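Research Associate, Historical Stratagems and Deception (fixed term)
Goramley Institute for Strategic History 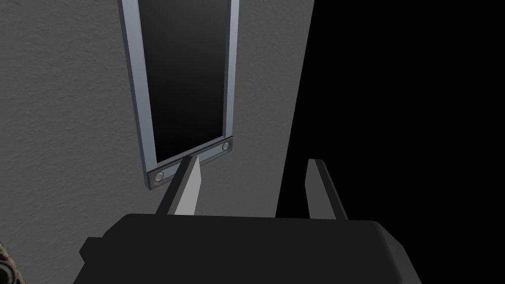

A tall, narrow mirror on a grey wall. Computer render.

Post type: fixed term, 2 years
Hours: full time; a job share will be considered
Reports to: Meinrad Frei, Head of Texts
Start: December, or by agreement

The post

The Institute is seeking a Research Associate to work on the Iseva Catalogue, a comparative index of ruses and feints recorded in military writing before the introduction of gunpowder. The catalogue covers material in Greek, Latin, Classical Chinese, Arabic and Old Norse. Each entry records one episode, the source passage or passages in which it appears, and the type of deception to which it has been assigned.

The first phase dealt with sieges. The person appointed will work on the second, which deals with feigned retreat: cases in which a force is reported to have withdrawn in order to draw an opponent out of a strong position. The working list stands at 2,000 passages. Many of these are duplicates, later retellings or plain misreadings, and a good part of the job consists of sorting one from another.

The work is textual. It does not involve fieldwork, wargaming or advice to any present-day armed force.

Main duties

Check passages on the working list against a printed critical edition and record the edition used.
Write catalogue entries in English to the house format (60 words for the summary, with notes kept separate).
Assign each entry a type code and give the grounds for it in the notes field.
Mark cases where a retreat was real and a later author has presented it as planned. These are to be coded R and passed to a second reader.
Prepare a short paper on the dating problems in one of the five language groups.
Attend the reading group, held on Thursday at 14.00.
Answer queries from outside users of the catalogue, by rota.

The Associate will not be asked to teach. Those who wish to do so may take on a limited number of hours at the Bromima Summer School, paid separately.

What we are looking for

Essential

A doctorate in ancient or medieval history, classics, sinology or a related subject, or one that will have been submitted by the start date.
Sound reading knowledge of at least one of the five catalogue languages. Applicants will be set an unseen passage at interview, with a dictionary.
Reading knowledge of German. Much of the older secondary literature on the Greek and Latin stratagem collections has not been translated.
Experience of working to a fixed editorial format.
Clear written English.

Desirable

A second catalogue language. Arabic and Classical Chinese are the least well covered among present staff.
Familiarity with the manuscript transmission of at least one military treatise.
Some experience of relational databases. The catalogue runs on a system built in-house -- training is given, and no programming is needed.

Pay and conditions

Salary is on the Institute's Research scale, point 4, with one increment after the first year. Annual leave is as set out in the staff handbook, which is sent to all shortlisted applicants. There is a contributory pension. Removal costs are met up to a fixed limit on production of receipts.

The post is based in the Østergaard Building. Remote working is possible on two days a week once the probation period has been completed. The reference collection does not lend, and entries that depend on it must be checked on site.

How to apply

Please send the following to the Appointments Office as one file:

a letter of no more than two pages, saying which language group you would expect to work on first;
a CV with a list of publications, if any;
one sample catalogue entry, prepared from a passage of your own choosing.

The sample entry should include the source passage in the original, your summary, a proposed type code and a note on any doubt as to date or authorship. The code list and format guide can be had from the Appointments Office on request. Entries over the word limit will not be read. Passages from Frontinus and Polyaenus are best avoided, as these are already fully catalogued.

Names of two referees are required, but references will be taken up only for those called to interview. Interviews last one hour, including the unseen passage, and may be held by video link. In that case the passage will be sent at the start of the call.

Questions about the content of the work should go to Ingvar Kárason, who edits the Old Norse section and will sit on the panel. Questions about pay, visas or access arrangements should go to the Appointments Office -- please quote the post title in the subject line.

Applications received after noon on the closing date shown on the vacancies list will not be considered.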